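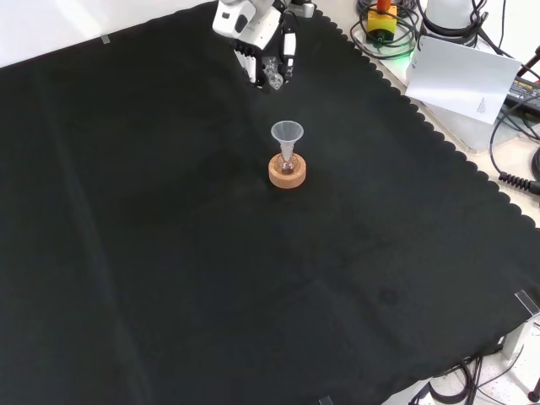
Gusside Makers' Exchange | Home Lab & Glassware Club

Funnel sits too deep in a small round-bottomed flask – how do you fill yours?

Posted by Freya Fairclough

Hi all! I joined in June and I'm completely hooked on the glassware side of the club. My setup is like the one at the top of the page: a small round-bottomed flask on a cork ring, plastic funnel in the neck, dark cloth underneath. I use it for making plant inks (onion skin, avocado pits, a gorgeous pink from beets), and I love it, but the filling drives me up the wall. I pour, it goes nicely for a second or two, and then the liquid just sits in the cone and burps. Last night it burped beet juice all over my sleeve. Is my funnel too big? Is it the flask? And do you leave the flask on the ring while you pour, or hold it by the neck?

3 replies

Muireann Daly

Welcome, Freya! Beet ink is such a joy. What you've got is an air lock. The funnel is plugging the neck, so the air in the flask can't get out past it while the liquid is trying to get in. Lift the funnel a tiny bit and it will run straight down. I fold a narrow strip of paper and hang it over the lip of the neck so the funnel can't seal – works every time, and it costs nothing!

Leave the flask on the ring. Keep one hand lightly on the neck and pour with the other. Fill it to half and then stop, especially if you're going to warm it later. Check that your ring fits, too. The bulb should settle down into the hollow and not rock when you touch it. I started with one ring for all my flasks and the smallest one wobbled like mad, so now I have 2 sizes and I'm much happier.

Declan Keogh

get a smaller funnel

Dymphna Lynch

Muireann's paper strip is great, I'm stealing that! One thing to add about the cloth. I adore a black cloth for pale glass, it makes everything so easy to see, but mine used to have a wavy trim and I caught my cuff in it and nearly took the whole lot with me. Now I smooth out the wrinkles before I start and keep the flask well in from the border. Dark cloth shows every smudge as well, so don't use your good one for beets. Mine has been through the wash more times than I can count and still has a mark from some walnut ink.

Freya Fairclough

Tried the paper strip this morning and it poured like a dream, no burps at all!! Thank you so much. Off to boil more onion skins.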